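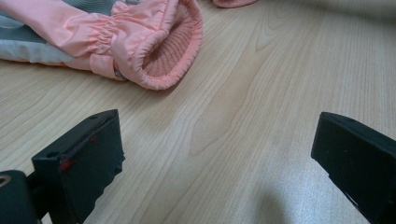 Why does a jacket sleeve hug your wrist?

Put on your winter jacket and look at the end of the sleeve. It becomes narrow there, and maybe you see many small folds close together. Who squeezed the cloth like this? The answer is elastic.

What is elastic?

Elastic is a band with thin threads of rubber, or of something that behaves like rubber. You can pull it and it becomes long. When you let go, it becomes short again. In a sewing factory the worker stretches the band first and sews it to the sleeve while it is stretched. Then the band goes back to its short size and takes the cloth with it. The cloth has no place to go, so it makes folds. Sewing people call this "gathering".

Why do we need it?

Your body is a small heater. It warms the air inside your jacket, and this warm air keeps you comfortable. If the sleeve is wide open, the warm air goes out and the wind comes in. Snow comes in too – and it likes to melt exactly on your arm! A tight cuff closes the door.

Two kinds of cloth

Many jackets have a smooth, shiny cloth outside. Its threads are very close together, so wind has a hard time passing through. But smooth cloth can feel cold on the skin. For this reason some cuffs have a knitted part inside, with thin lines called ribs. Ribs are made of little loops of yarn. They open when your hand goes through, and they close softly around your wrist.

Try it at home

You need a paper strip, a rubber band, a ruler and an old sock with a ribbed top.

Lay the sock flat and measure the top. Now pull it wide with both hands and ask somebody to measure again. How much did it grow? Let go and measure one more time.

Next, pull the paper strip gently. It does not grow, and if you pull harder it tears. Pull the rubber band a little and you will feel it pulling back. This is the same pull that holds your sleeve.

New words

Cuff – the end of a sleeve.
Lining – the cloth on the inside.
Rib – a raised line in knitting.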